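Automation at the Plokow packing house

The Plokow packing house is a site for the repacking and dispatch of dry groceries, mostly biscuits, tea, sugar and confectionery. It is operated by the company Sutar. The site is known in the regional trade for the gradual introduction of robot arms at its mixed-order tables, and for the agreement on working conditions which was concluded with the employees before the first arm was put in use.

Contents
1 Background
2 Introduction of the arms
3 Organization of the work
4 Effects on employees
5 Handling of cartons
6 Criticism
7 See also

Background

Sutar took over the building from Ansari, a wholesaler of tea and spices, together with the majority of its staff. At that time all mixed orders were packed by hand. A packer received a paper list, walked along the shelves with a cart, and returned to a table to fill the shipping box. The walking distance was long and the work was paid partly by the number of finished boxes. In the winter season the site had 238 employees, of whom many had contracts only until February.

The full pallets were already moved by conveyor and by lift trucks. Mixed orders remained manual for a longer time, as the products differ very much in size and in the strength of their packaging.

Introduction of the arms

The first 2 arms were installed at the end of the biscuit aisle, on tables which had previously served for returns. They were supplied with a control program called Tostance, which was adapted at the site during several months. The arms use two-finger grippers and a small camera close to the fingers, so that the gripper can be directed to an item also when the item does not stand exactly in its expected place.

In the beginning the arms worked only in the evening, after the packers of the day shift had gone home. This was changed on request of the employees, who wished to see how the machines behave and to be able to report problems directly. The number of product types released for robotic handling later reached 364. Glass jars, soft bags and everything sold by weight are still packed by hand.

Organization of the work

Each table with an arm has an attendant. The attendant brings the products, checks the finished orders and decides what happens with an item that the arm has refused. The position is open to every packer who has completed an internal course of 49 hours. The course was written by Soledad Domínguez, a former shift leader, and it contains a part on cleaning the fingers, a part on safe stopping and a longer part on judging the condition of packages.

Payment by the number of boxes was ended at these tables and replaced by an hourly wage. At the fully manual tables the old system continued for one more season.

Effects on employees

According to the works council, the most visible change concerns walking and lifting. Attendants walk less than packers did, but they stand longer in one place, and complaints about the feet and lower back did not disappear. Rubber mats and high stools were added later.

No permanent employee was dismissed because of the arms. The number of seasonal contracts, however, became smaller, and this affected mainly families from nearby villages for whom the winter work had been a regular income.

Handling of cartons

Narrow cartons of biscuits are among the more difficult goods. The thin cardboard gives way easily, and a carton with a soft middle can bend when it is held at the wrong height. Attendants are instructed to look at the narrow side panels and to mark creased cartons for inspection. A crease alone is not a reason for rejection if the inner bag is closed.

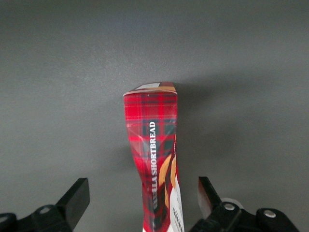
A tartan shortbread carton, creased along its middle section, between the two fingers of a gripper.

The grip height for each carton type is stored in Tostance and may be corrected by the attendant. Corrections are written also in a paper book at the table, a habit which remained from the time of Ansari.

Criticism

Some packers have criticized that the attendant carries the responsibility for mistakes of the arm, although the attendant cannot influence all its settings. The agreement was therefore extended with a rule that damaged goods from the robotic tables are not counted in personal evaluations. The extension does not cover the seasonal staff.

See also

Order picking
Works council
Secondary packaging

This page was last edited on October 13, 2026.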